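Moving the blog off shared hosting

June 25, 2026

The old host put its prices up in February, so I have moved everything to a small virtual server at Stedano. The export came to 2725 files, 38 of them with broken character encoding – all old posts saved as Latin-1. A short script converted them to UTF-8.

DNS took longer. I lowered the TTL to 300 seconds the day before, but one resolver held the old record for 3 hours. Mail stays with Vorkico for now, so the MX records are unchanged.

Still to do: redirects for the old category pages, and a nightly backup that I have tested by restoring it.
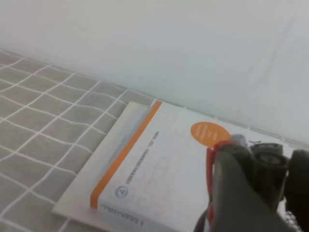
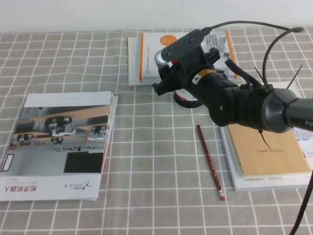
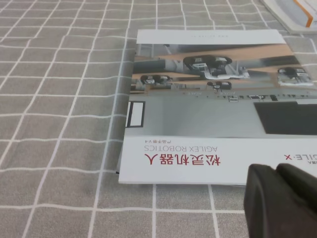
Mofokeng
Site owner and editor

Comments are closed until the spam filter is set up again – email still works.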